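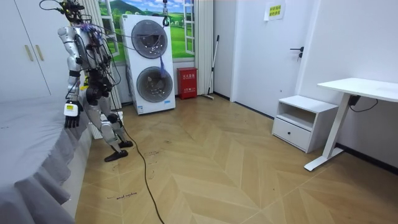

Nirska Shared Workshop

For immediate release

Members' humanoid build gets as far as the bed; workshop asks for less excitement, please

Katene, the full-size walking robot being put together by members of the Nirska shared workshop, is now being tried out in a furnished room. It has a cable trailing across the floor and a line from the ceiling overhead. The workshop is publishing its plans for the next stage, and also a list of things it would rather the robot was not said to do. 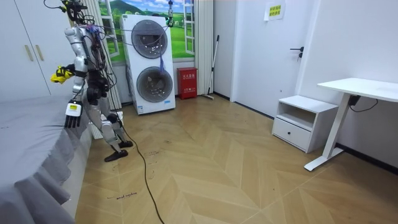
DRISTERLEY, 11/27/21 - Members of the Nirska shared workshop have moved their humanoid robot, Katene, out of the main bay and into a small room fitted out like part of a flat. The room has a bed with a grey cover, a white wardrobe, a stacked washer-dryer, a nightstand and a standing desk. The job chosen for the robot is to pick up a piece of clothing from the bed. Putting it in the machine is a separate job and will be treated as one.

The workshop has had a good number of enquiries since members began talking about the build, most of them asking when such a robot could be doing the laundry in an ordinary home. The workshop does not have a date. It doubts that anyone else has one either, and would like to see the working if they do.

"I joined this build because I didn't believe the videos," said Ruby-Lee Kerslake, who leads it. "I wanted to know what was going on just out of shot. Mostly it's cables. We've got plenty of those too, and we're leaving them in."

What has been built

Katene walks on two legs and has two arms, each ending in a black hand with several fingers. The shells on the limbs are silver and white, with the joints left black. The wiring runs outside the body, from the shoulders and down the back, and hangs in loops. Visitors tend to ask whether that will be tidied up. It will not be this winter. The loops catch on things, and members know they do, but every connector can be reached without taking a shell off, and shells take a long time to put back.

The joint controllers are a Brevix design, bought in as boards and wired up by members over a run of evenings that went on far longer than planned. The first set was wired with the left and right knees swapped. The second was correct, although the labels were not, and this took a weekend to find. Anyone who has built something on a shared bench will know how that weekend went.

Members have put 1000 hours into the build according to the sign-in sheet. The true figure is certainly higher, as people forget to sign in, and it leaves out the time spent arguing over the hands. Kerslake was for a simple two-finger grip and still is. She lost the vote.

"A plain grip would pick up a shirt," she said. "Fingers look better and there's more in them to go wrong. I've said so at every meeting and I'll say so here."

Why a bed

A bed sounds like an easy place to start. It stands still and it is a sensible height. It is also soft, and a cover that hangs down the side is something for a foot or a finger to find. Clothing is worse. A shirt dropped twice from the same height does not land in the same shape, so a movement that suits the first is no help with the second. Grey cover and bright yellow clothing were put together on purpose, to give the vision software an easy time. Grey socks on a grey cover would be a fairer test of a bedroom, and the workshop accepts that its choice flatters the robot.

The same goes for the floor, a pale herringbone with no rug on it. It has picked up plenty of scuffs and a line of handwriting near the bed, and the members have been asked once again to write in the logbook.

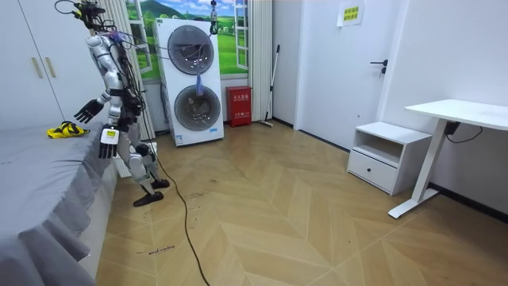 What we are not claiming

The workshop has been sent several draft articles to look over and has had to correct most of them. For the avoidance of doubt:

Katene is not a product. There is no price, no waiting list and no plan to start one. Please stop sending deposits to the bar tin.

Katene does not do the washing. A picture with a robot and a washing machine in it shows a robot and a washing machine.

Katene does not live with anybody and has not been left alone in a room with the power on. A member stands by the stop button during every run, and a second member is in the building.

Katene is not a carer. One enquiry asked whether it could help an elderly parent out of bed. The answer is no, and the workshop would be wary of anyone who gave a different answer on the strength of a short film.

The name means nothing in particular. It was picked from a hat.

What happens next

The next stage is a series of 200 attempts at a single task: reach over the bed, close a hand on one item of clothing, lift it clear and hold it. The clothing will be dropped afresh by a member each time. An attempt in which a person touches the robot or moves the clothing counts as a failure, and so does one that is stopped early for whatever reason. All attempts will be filmed from start to finish at normal speed.

Results will be put out in April in full, including the bad runs. If the robot manages 23 out of the lot then that is the number that will be printed, and it will go in the first line. Members were asked to write down their own forecasts before the series begins. These are in a sealed envelope in the office and will be published alongside the results. Kerslake's is understood to be among the lower ones.

"People say we're being gloomy," she said. "I like the thing. I've given it most of my Tuesdays. I'd just like to know what it can do before somebody tells me it's going to change my life."

No decision has been made on what follows. Some members want to move on to opening the door of the washer-dryer. Others would like to go back and redo the wiring. A smaller group thinks the arms should be taken off and put on something with wheels, and that view has gained ground since the members last spoke about stairs.

Seeing the build

Journalists and other workshops are welcome to watch a session by arrangement. Groups are kept small, as the room is small. Visitors should expect long gaps in which nothing moves and several people look at a laptop. Requests need to reach the office 24 hours ahead. Sessions are not rearranged for cameras and the robot will not be asked to wave.

Notes to editors

Nirska is a members' workshop in Dristerley with benches for wood, metal and electronics. The Katene build is paid for by the members taking part in it and has no outside sponsor. Brevix boards were bought at the normal price and the firm has had no say in this release.

Please use "remote stop" and not "kill switch".

Press enquiries: Ruby-Lee Kerslake, care of the Nirska office, Dristerley. Please put "Katene" in the subject line. Replies are usually sent in the evening.

Ends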